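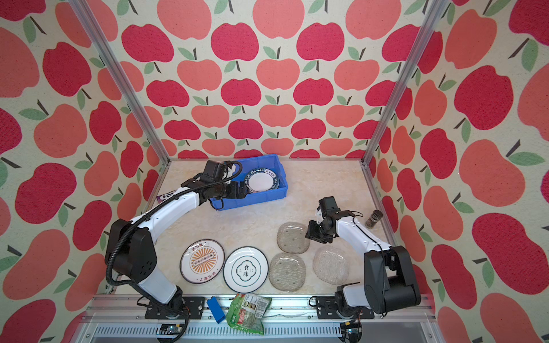 On Thursday the list was told:

> Listeck is not cutting anyone. The 300 figure going around
> is transfers to the Teuber plant, and they all keep their
> grade. Please stop forwarding the spreadsheet.

I'd love to stop forwarding the spreadsheet, but I'm on page 23 of it and the plot is picking up.

Transfers, fine. Teuber has 13 open positions on its own board as of this morning, and two of those are the same forklift job posted twice. So either the other people are going to share chairs, or "transfer" means what it meant when Pestero bought the packaging line — a letter, a box, and a login to a résumé website.

Keeping your grade is also less of a comfort if the grade is in a building 23 exits up the interstate. Does anyone have the relocation terms in writing? The HR page still points to the Prendeo policy, and Prendeo got folded in before the last contract.

If somebody was at the afternoon meeting and took notes, please post them here as plain text. The last attachment opened as a lunch menu. (Soup looked good.)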